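Search this site Search Go

Boards on the Bench: Memory Slots and Connectors

Gallery compiled by Dagný Nørgaard, Undbridge hardware workshop. Last revised 13/03/2023.

This page covers the desktop boards that came through the bench in February. All were pulled from office machines cleared out of the Prurnitz building and checked before being sorted for reuse, parts, or recycling. The entries are short. Full test sheets are kept in the binder next to the parts cabinet and can be read there during open hours.

Boards are examined bare, with the processor cooler and all expansion cards removed. Memory goes into a separate antistatic tray at intake and does not travel with the board. Tray labels and board labels carry the same number. If they do not match, put both aside and tell Rhodri Wynne before doing anything else.

Memory slots

The slots are inspected before any power test. Look straight down into each channel under the bench lamp, then again at a low angle from each end. Contacts should form an even row with the same height and spacing along the full length. A contact that leans into the channel will catch the edge of a module, and forcing the module makes it worse. Dust is cleared with a soft brush along the length of the slot, never across it. Compressed air is used in short bursts, can upright.

Latches are opened and closed by hand three times. A latch should move freely and stay where it is left. Stiff latches are noted on the sheet. Cracked latches put the board in the parts bin unless the board is otherwise scarce, in which case Magnus Skinner decides.

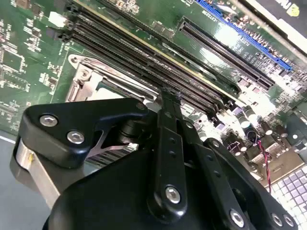 Green desktop board, bank of black DIMM slots with black plastic latches. The slots run parallel, with a thin yellowish strip alongside.

Seating test modules

Known-good modules from the test kit are used for every board. Line up the notch, set the module in the channel, and press evenly at both ends. On boards with a latch at each end, both must close. On boards with a latch at one end only, check the fixed end by eye, as a module can sit high there with the latch closed. Start with a single module in the slot the board manual gives for single-module use, then fill the remaining slots one at a time and power down fully between changes.

Each configuration is left on the memory test for 30 minutes. A failure is repeated with a second module before the slot is marked bad. Slots marked bad get a dot of red paint on the outside of the latch. Do not use tape, as it leaves residue and falls off in storage.

Contact cleaning

Isopropyl alcohol and a lint-free swab for module edges. Slots are cleaned dry first. If a slot still fails, a small amount of alcohol on a folded card is acceptable, followed by 20 minutes of drying before power is applied. Pencil erasers are no longer used on module edges. Guðlaug Egilsson has written a note on this, filed under Cleaning.

Storage

Boards that pass go into antistatic bags, one to a bag, and stand upright in the Wikström crates. Do not stack them flat. Boards for parts go to the Jostari shelf with the failed item circled on the label.

Corrections to the test sheets should go to Inger Snorradóttir. Include the board number and the slot number as printed on the board.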